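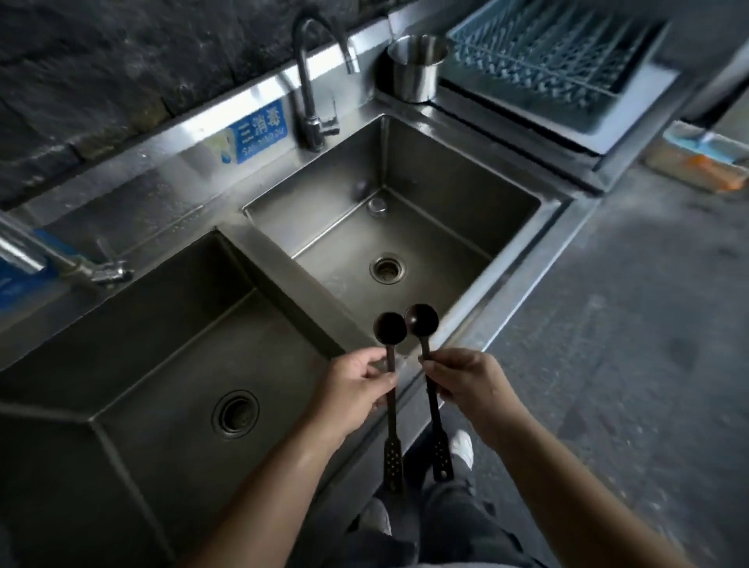 Orex is hiring kitchen workers for paid sessions in a safety review of the Lorik dish-handling arm. The review follows a fault at our Leblanc site in December, when a Lorik unit picked up two utensils as if they were one and did not stop when they jammed against the sink divider. The arm has been switched off at all sites. Before it goes back on, we need a much better record of how people handle small utensils at a real sink, and that includes the awkward ones. A pair of dark brown spoons held upright, bowls nearly touching, with a wide end full of small holes hanging below each hand, is exactly the kind of item the arm got wrong.

We have 16 places. You do not need any background in robotics. You do need to have worked in a dish area, in a restaurant, canteen, school kitchen, hospital or similar.

What went wrong

The Lorik uses a gripper made by our hardware group, Brarkix. The gripper reports how wide it has closed, and the control software uses that width to decide what it is holding. Two thin handles lying together read as one thick handle. The arm lifted, one spoon slid down and caught on the rim between the basins, and the arm kept pulling. The force limit should have cut in and did not, because a setting for heavy pans had been left on. The handle snapped. A worker reached toward the basin to clear it while the arm was still powered, and it moved again. She pulled back in time and was not hurt, but the stop button was on the far side of the sink and she could not have reached it.

We count this as a near miss and have treated it as one. The pan setting has been removed. The stop button problem is still being worked on, and part of the session asks for your opinion on where it should go.

What you will do

You will stand at a two-basin steel sink and handle utensils the way you normally would: pick up, separate, turn over, rinse, rack. You will wear a small head camera. Some tasks ask you to hold two similar items close together and then apart, slowly, at different angles. It is repetitive work and parts of it are dull. 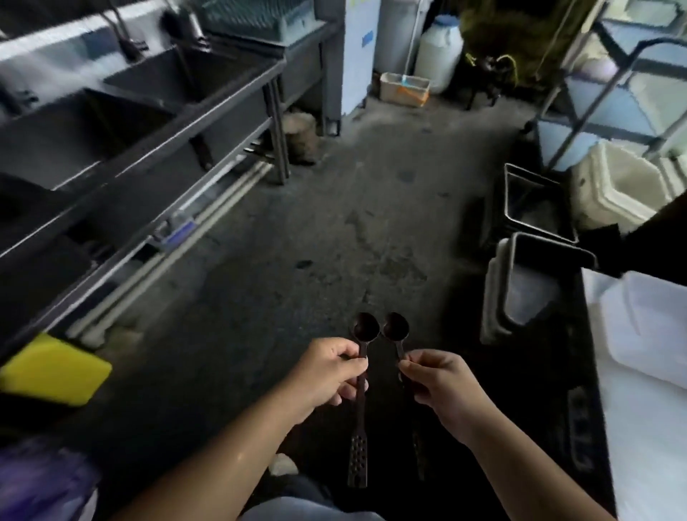
You will also be asked to show how you would clear a jam. The arm used for this part has its power cable removed and its joints locked. At no point in the session will you be near a powered arm. If anyone asks you to reach past a machine that is switched on, stop and leave the area. You will still be paid for the full session.

Sessions last 2 hours with a break in the middle. They run over 7 weeks, in the afternoon between lunch and dinner service, with a few on Sunday for people who can't get away during the week. Most people will be asked to come three times.

Requirements

At least one year of work in a commercial kitchen or dish area
Able to stand for the length of a session
Closed shoes with a non-slip sole — no sandals or clogs
No open cuts on the hands on the day
18 or older

We would like both left-handed and right-handed people, and people who have worked next to a Lorik before. If you were on shift at Leblanc when the fault happened you may apply, but you will be interviewed separately and your answers will not be shared with your shift lead.

Pay and recordings

Sessions are paid at the Orex senior kitchen rate, plus travel. The camera records hands and work surface. Sound is off. You can ask for your recordings to be deleted up to the end of the review.

How to apply

Write to the Orex safety office with reference 894 in the subject line. Tell us where you have worked, which hand you use, and which afternoons you are free. Please don't send a resume. If a machine has ever jammed or moved unexpectedly near you at work, add a few lines on what happened. Applications stay open until the places are filled.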